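The lid, the pad and the missing tenth of a second

I promised a post about the cleanup routine back in August, when I thought it was nearly done. It was nearly done in the way my garage is nearly organized.

For anyone who wandered in from a search engine: I have two arms on a shared rail bed, a marble-patterned floor for them to mess up, and a chore I'd like them to do without me. The chore goes like this. Both arms take hold of a plastic food container, one from each side, lift it, set it down out of the way, and then one of them picks up a mop pad and wipes the spot where the container was. My nephew could do it at four. He complained, but he could do it.

The software is my own pile of scripts, which I named Clilta one night when I needed a folder name. The piece that hands out turns between the arms is called Verent. Verent is where the trouble was, although it took me most of the winter to admit it, having written it.

The fault showed up on run 783. I keep a log with a line per run, and the line for 782 says "fine." The line for 783 says "stop stop stop." I typed that afterward, but it's a fair record of my state of mind. The two-arm lift was supposed to begin when both grippers reported closed. The left reported closed. The right reported closed too, about the previous container, from the run before, and Verent believed it. So the left arm went up with one side of the lift, the right arm stayed put with its fingers open, and the container tipped over and lost its lid. Then, with great confidence, the program moved on to wiping.

The wiping arm had no idea there was now a container lying in its path. It came down with the pad, met the container, and pushed. It kept pushing. The motor current climbed, the gripper finger skidded, and I hit the stop button hard enough to hurt my thumb.

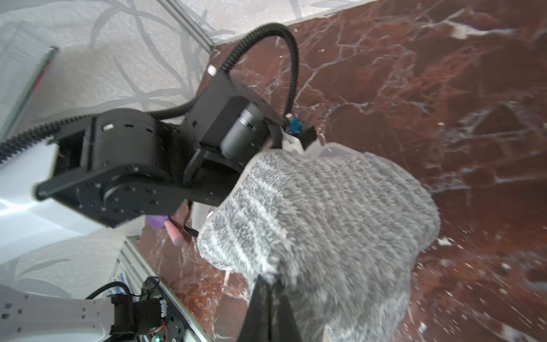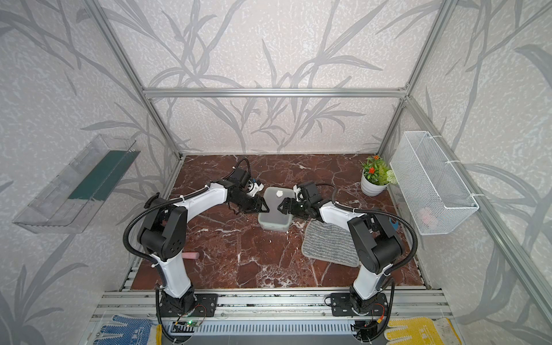

Wrist view with the pad, and both grippers closing in on the container.

Damage: one cracked lid, one thumb, and a pad with a new crease in it. I've had worse from making toast.

What bothered me more was the current limit. I had one. It was set on each joint and it was sensible, and then sometime in the fall I had turned it up because the wiping arm kept quitting whenever the pad dragged. I wrote myself a comment in the code saying "temporary." The comment was three months old. I'd like to meet the man who wrote it and have a word.

I emailed the log to Svatopluk Urban, who has been fixing packaging lines since before I owned a soldering iron. His reply was two lines long. The first line asked why a stale message was allowed to count as a message. The second asked where my hand had been. I answered the first one right away.

The second took me longer. My hand had been on the edge of the rail bed, because I had gotten into the habit of leaning there to watch. There was no good reason for it and there was a perfectly good chair.

So, the changes. Every gripper report now carries a run number and a time, and Verent throws out anything older than a tenth of a second. If either arm's report is missing, nothing lifts. The current limit is back to where it started, and the dragging pad gets handled by pressing down less, which I should have tried first. The wipe doesn't begin until the container has been seen somewhere other than the place about to be wiped. And there's a strip of tape on my own floor, which I stay behind while anything is powered. It looks ridiculous — like waiting to be called up at the bank — and I've already stepped over it twice with everything switched off, just to feel free.

With all that in place I ran the lift 13 times. It refused to start on 3 of them, each time over a late report from the right gripper. I was annoyed for a second and then pleased, and then annoyed again, because a report that's late that often means something upstream is slow. I suspect the cable. I always suspect the cable.

Next job is swapping it and running the set again. If it still comes in late I'll have to look at my own code, so I'm rooting for the cable.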